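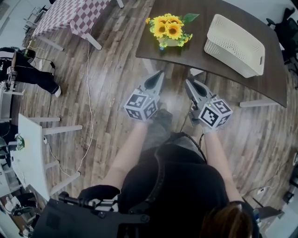
Chapter 3
Showing a Robot What You Mean

The first robot I ever taught anything was an old arm at the Vaslow plant in Pasunville, and I taught it badly. I grabbed it by the wrist, dragged it through the air to a bin, pressed a button, dragged it somewhere else and pressed the button again. When I hit play it went through every one of those points beautifully, including the one where I'd stopped to scratch my nose. I had shown it a path. What I'd wanted to show it was a job: get the part out of the bin and into the tray. Most of this chapter lives in the space between those two things.

In Chapter 2 we wrote programs. You told the arm where to go in numbers, and if the numbers were good, so was the motion. That works wonderfully when the world sits still. Now try writing a program for picking a sock out of a laundry pile (go ahead, I'll wait). Where's the sock? Which end do you grab? What do you do when it brings two friends along? You can do the task with your eyes half shut, and you still can't write down how you do it. So we're going to stop writing and start showing.

People in my line of work call this learning from demonstration, and you'll also see it called imitation learning. Some authors keep those two apart. I don't, at least until Section 3.5, when the difference finally starts to matter. A demonstration, for us, is a recording of somebody doing the task from start to finish, stored in a form a robot can learn from. That last bit is where the trouble comes in! A plain video of me folding a towel holds plenty of information about towels and very little about what a two-fingered gripper should do at any given moment. Somebody has to bridge that gap, and the three families of methods below bridge it in different places.

Moving the robot by hand

This is what I was doing at Vaslow. You put the arm in a mode where it goes slack, or nearly so, and you push it around while it records its own joints. The textbook name is kinesthetic teaching. I love it for beginners because you can feel where the arm doesn't want to go. You find the joint limits with your own shoulders.

The drawbacks show up fast. Your body is in the way of everything, including any cameras. Two-armed tasks are miserable, because moving one robot arm well usually takes both of yours. And it's tiring! Plan on short sessions, and throw out the last few recordings if your arms were shaking.

Driving the robot from a distance

In teleoperation you hold some kind of controller and the robot follows. The controller might be a joystick, a game pad, or a small copy of the arm whose joints match the big one. You never touch the robot, so the cameras see only what they'll see later, when it's working alone. That's a very good property and I'll come back to it more than once.

What you lose is feel. Unless your setup sends forces back to your hand, you won't know how hard you're squeezing. My colleague Elba Medina trains new operators on a peg-and-hole board, and she has them spend the first session just touching the peg to the rim and backing off, again and again, until they stop bending pegs. Delay hurts too. Even a short lag makes people slow down and overcorrect, and the robot will happily learn both habits from you.

Leaving the robot out of it

The third way still feels a bit like cheating to me. You hold a gripper in your own hand, one built like the robot's, and you do the task with it. The arm can be switched off in another building. If we know where the gripper was in space at each moment and how far its jaws were open, we have most of what a robot with a matching gripper needs in order to try the same thing.

Knowing where the gripper was is the hard part. One common approach is to fix a block of printed black-and-white squares to it. Each face carries its own pattern, so a camera that sees even one face clearly can work out both the position and the tilt of the whole thing. Hold one in each hand and you can record two-handed work at something close to normal speed, which neither of the other methods gives you easily. You can also carry the whole kit to a real kitchen, where nobody would let you bolt down an arm.

The catch is that your arm isn't the robot's arm. You can reach around behind a basket, twist your wrist and lean in from the hip without giving it a thought, and the robot may have no way to get its gripper to that same spot. We'll deal with that in Section 3.4 by checking every recording against the robot's reach before training on it. In the Trallitz exercise at the end of the chapter, you'll start with 600 recordings, and I promise you won't keep them all.

A few words we'll need

An episode is one complete try at a task, beginning to end. The state is what we know about the world at one moment, and the action is what the demonstrator did next. A policy is the thing we're after, a rule that takes in a state and gives back an action. I'll use observation when I mean strictly what the sensors picked up, which is always less than the state, sometimes painfully so.

You'll also meet the Srivastava set, a collection of 1,918 episodes that we'll use for all the worked problems. It covers simple tabletop chores, done by people with very different amounts of patience. Leave the messy episodes in for now. Section 3.3 starts with 227 of them in which the demonstrator fumbled and recovered, and those turn out to be some of the most useful recordings in the set.

Before you go on

Find a mug and a pair of kitchen tongs. Using only the tongs, pick up the mug by its handle, turn it upside down and set it on a folded towel. Do it five times, then write down what you did differently on the last try compared with the first. Keep your notes, because we start Section 3.1 with them.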